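Notas para a fala — formação de treinadores de fundo, 18 de setembro de 2026

Slide 1
Agradecer à Lindalva Holanda pelo convite. Dizer logo que vou falar de remo e de ritmo de treino, sem entrar em nutrição. Perguntas só no fim, senão não passo do slide 4.

Slide 2
De onde vêm os dados. São 1.278 sessões registradas pelo clube Waron, todas em água, nenhuma em ergômetro. Excluí os treinos com vento forte porque o tempo por 500 metros deixa de significar alguma coisa. O Ingvar Lykkegaard discorda desse corte e tem um bom argumento: o atleta também compete com vento. Mencionar isso e seguir.

Slide 3
A pergunta que me fizeram na base: quando subir a voga? A resposta habitual é "quando a técnica aguentar". Na prática cada treinador decide no olho. Contar o caso do Lekham, onde dois barcos da mesma categoria passaram o inverno em vogas bem diferentes e chegaram à regata de dezembro separados por menos de uma proa. Não tirar conclusão demais de uma regata só.

Slide 4
Gráfico da voga contra a distância por remada. Esperar que leiam os eixos. A queda começa antes do que a maioria imagina, e nos juniores é mais brusca. Se alguém perguntar pelos veteranos: temos poucos, não mostro.

Slide 5
Séries longas. O que usamos hoje: 2 blocos, 10 minutos de descanso entre eles, voga baixa no primeiro. O Pichit Kaewkla faz o contrário com o grupo dele e está satisfeito. As duas coisas podem funcionar — o que não funcionou conosco foi trocar de esquema a cada semana.

Falar devagar aqui. É o slide que as pessoas fotografam.

Slide 6
Registro do treino. Começamos com caderno, passamos para planilha, agora usamos o Flukent. Continua dependendo de o timoneiro anotar na hora. Quando a anotação fica para o vestiário, os números saem redondos demais. 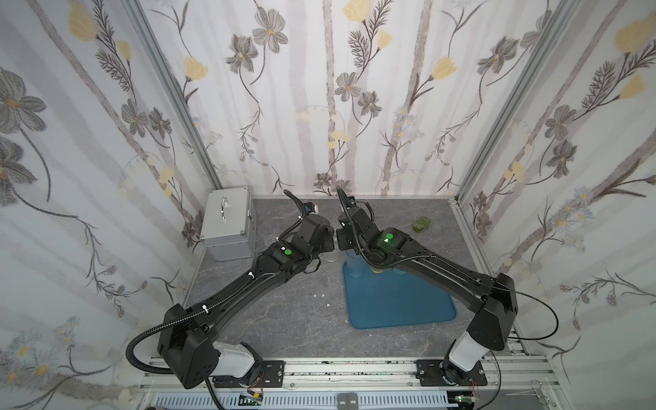
Slide 7
Voltar à questão dos juniores. A Špela Petek sugeriu segurar a voga durante toda a primeira temporada e avaliar só pela distância por remada. Experimentamos com um grupo pequeno. Os pais reclamaram da falta de resultado nas provas curtas, os atletas nem tanto. Na segunda temporada o grupo remava junto com menos correção do treinador, mas era também um grupo mais velho, então fica a ressalva.

Slide 8
Erros meus. Subi a voga cedo demais no quatro sem e perdi um mês consertando a entrada da pá. Medi tudo no primeiro ano e não olhei metade. Deixei o Lertchai Thongsuk de proa quando ele pedia para trocar — devia ter ouvido antes.

Slide 9
Para levar para casa: a folha de controle de voga, cópias na mesa da entrada. Quem treina no Limsakul já tem a versão antiga; usar a nova, a coluna do descanso mudou de lugar.

Abrir para perguntas. Se sobrar tempo, mostrar o vídeo da largada, sem som.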